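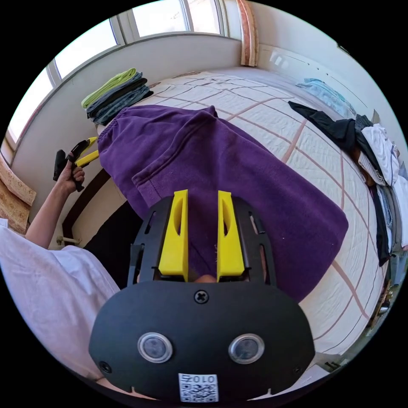
*A bed and purple fabric*

The **Lelbridge–Rimumberg Exchange** is a student exchange program between McPhee High School in Lelbridge and the upper secondary school in Rimumberg. Students from each school spend part of the year living with a host family in the other town and attending regular classes. The program began in 2000 and is run jointly by the language departments of the two schools. It is open to students in grades 10 and 11.

## History

The exchange grew out of a pen pal project in second-year German classes at McPhee. Students wrote one letter a month, and the letters were collected and mailed in a single package. After the project had run for several semesters, the two schools agreed to a trial visit. The first group to travel was from Lelbridge and stayed in Rimumberg for two weeks in the fall. A return visit followed the next spring.

Early visits were short and worked mostly as group tours. Students slept at host homes but spent their days together with a teacher. Comments from both schools were that the visitors spoke mainly to each other, and that most of their conversation was in English. The format was changed so that each visitor followed the class schedule of a host student. The stay was also made longer, first to four weeks and later to eight.

A semester option was added later for students in grade 11. It has remained the smaller part of the program, partly because McPhee students must make up required courses in U.S. history and laboratory science when they return.

## Format

### Eight-week exchange

The eight-week exchange is reciprocal. A student from Lelbridge is paired with a student from Rimumberg, and each lives with the other's family in turn. Rimumberg students usually arrive in Lelbridge in September and leave in November. Lelbridge students travel in the spring and return in June, after the McPhee school year has ended. They take their final exams in English and math early, before departure.

Pairs are matched by the language teachers from a written questionnaire. It covers allergies, pets, smoking in the home, religious practice, sports, music, and how much time the student likes to spend alone. Students may not choose their own partner, but they may ask for a new match before travel is booked.

### Semester exchange

The semester exchange does not need a matched partner. A student stays with one or two host families and is enrolled as a regular student. Grades are reported to the home school as pass or fail and are not counted in the grade point average.

## Selection

Applicants from McPhee must have completed two years of German or be enrolled in the second year. The application is made up of a short essay in English, a letter in German addressed to a future host family, a teacher recommendation, and an interview. The interview is held partly in German. Attendance records are reviewed, but there is no minimum grade average.

The largest applicant group at McPhee was 50 students, of whom 39 were placed. In most years the number of places depends on how many families in each town are able to host.

## Host families 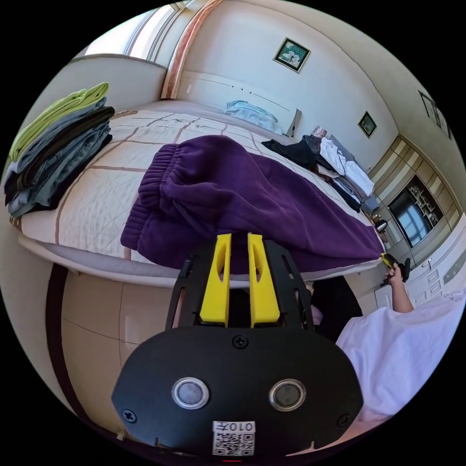 *Purple sweatpants and a stack of folded clothes on a bed*

Host families are unpaid. They provide meals, a bed, a place to study, and transportation to school if the home is not on a bus route. A separate bedroom is preferred, but a student may share with a host sibling of the same gender and a similar age. Each home is visited by a teacher before placement, and adults in the household complete a background check.

Visiting students are expected to follow the rules of the house, including curfews and chores. The program handbook advises families to explain these rules during the first weekend and to write down the ones that matter most, such as laundry days, shower times, and the use of phones at dinner. Students are asked to speak the host language at home.

If a placement does not work, the student or the family may contact the coordinating teacher. The handbook calls for a meeting with both sides first. A move to another home is made when the meeting does not settle the problem, or at once when safety is a concern.

## Classes and activities

Visitors attend the same classes as their host student, with the exception of advanced courses that have limited seating. At McPhee, they are given an elective period to work on assignments from home. They may join clubs and try out for school musicals, but league rules keep eight-week visitors off varsity teams.

Each visitor completes a project in the host language. Common subjects have included local newspapers, school lunches, public transit, and the history of a single street. The projects are presented at an evening event near the end of the stay. Lelbridge students who have been on the exchange often help teach conversation groups in first-year German the following fall.

## Costs

Students pay for airfare, insurance, and personal spending. There is no tuition charge on either side. Brotarent, an equipment rental company based in Lelbridge, pays for a travel fund that covers part of the airfare for students who qualify for reduced-price meals. Further money is raised through a pancake breakfast and a used book sale. Unused funds are carried over to the next year.

## Academic credit

Students who finish the eight-week exchange receive one elective credit at McPhee. Those who finish a semester may also receive credit for third-year German after passing a placement test. The Rimumberg school does not award separate credit, but it lists the stay on the student's final certificate.

## See also

- Foreign exchange student
- Homestay
- Language immersion
- Town twinning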